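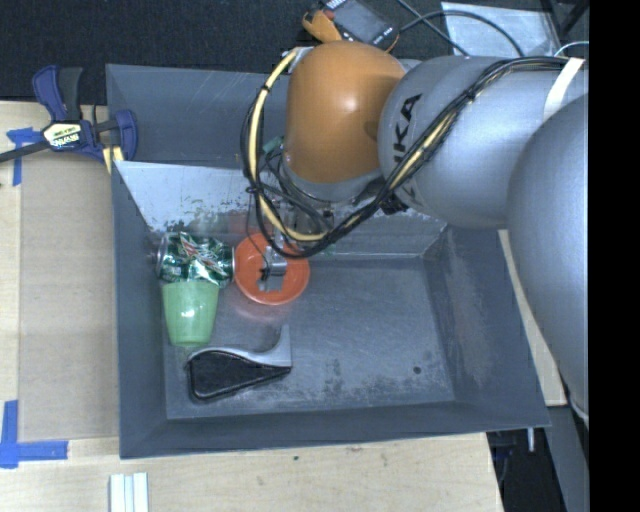
Can I take the Lutmont duffel as my only bag on a guided tour? For most coach and lodge tours, one medium Lutmont and a small daypack will hold what you need, and it fits under the two-bag limit many operators set.

Travel Gear > Duffels > Soft-Sided > Lutmont Medium

Lutmont Medium Touring Duffel

The Lutmont is a soft-sided duffel for people who change hotels often and don't want to unpack every night. It opens along the full length of the top, so you can reach a clean shirt without emptying the bag onto the bed. There is no frame and there are no wheels — safari vehicles and small planes often won't take either.

Inside is one main compartment with a zip divider. Five outside pockets take shoes, a rain jacket, chargers and papers. The shoulder strap comes off and stores in the end pocket. Both zippers take a small padlock (not included).

Care: wipe with a damp cloth and mild soap. Do not machine wash. Let it dry open before you store it.

Warranty: five years on seams and zippers. Airline damage is not covered, so report it at the airport before you leave the baggage hall.

Orders placed in November may take longer to ship. Returns are accepted if the bag is unused and the tags are still on.

Designed by Lutz Frerichs for Wernumex.

Last updated: Apr 7, 2021

Related items
Lutmont Small Touring Duffel
Ondon Folding Daypack
Carretero Packing Cubes, Set of 2
Ondon Luggage Strap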